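Storage of Small Items in a Shared Workspace
Stestska Student Project Report, submitted April 27, 2025

We use cookies to improve your visit. By continuing, you accept our cookie policy.

This report examines the use of a wooden drawer box for storing small items on a shared tabletop. The table was covered in brown paper and marked with blue tape in a square grid, so that the place of each item could be recorded by square. 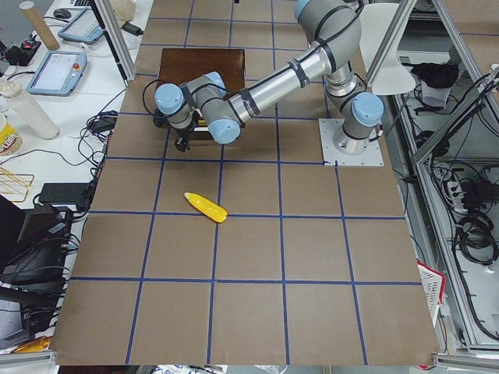

Page 30

The test item was yellow and elongated, and was to be stored in the box. The Sanuvberg layout, adopted in February, keeps the box in a fixed position and leaves the squares beside it free for the drawer to open. Almost 62 placements were logged under this layout.

The drawer is of pale, unfinished wood with a small white handle on a darker front. The top of the box is glossy and reflects overhead light, and the project group recommends a matte cover for future work. 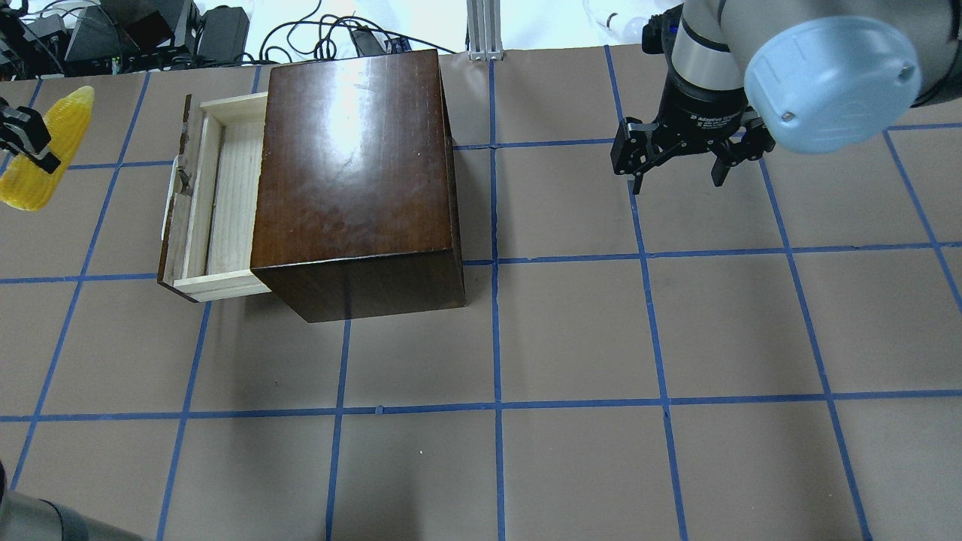
Should the drawer be opened before the item is picked up?
The group recommends opening it first, as the item can then be put away in one movement.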